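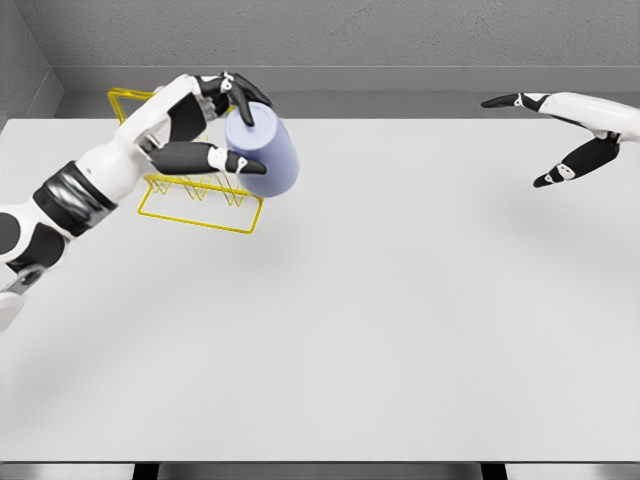 The left hand holds a cylinder above the wire rack in simulation.

Robotics | Hands & Grippers

The engineer who runs hand testing at Barer does not like demo reels, and she says so before I have my coat off. Her team has spent since July comparing two multi-fingered hands, one from Vidova and one from Davov, on the same simulated task: pick up a cylinder, put it in a rack.

"We've done 826 runs," she says. "In 600 of them the cylinder ended up in a slot. People hear that and want to order hardware. I don't."

Her doubts start with contact. A simulator has to guess how a fingertip slides on a smooth surface, and she thinks most of them guess kindly. "You change one friction setting and the better hand becomes the worse hand. So which one did I test – the hand or the setting?"

I ask whether fingers are worth the trouble at all. She shrugs. A plain Lindqvist two-jaw gripper got through its first 40 runs with less tuning, she says, though it struggled once the cylinder was tilted.

Real hands arrive next month. She expects the numbers to drop and won't say how far. "Ask me when something has broken."

Will she publish the comparison? "The bad runs too, or I'm not putting my name on it."

We use cookies to improve your visit. Accept | Manage settings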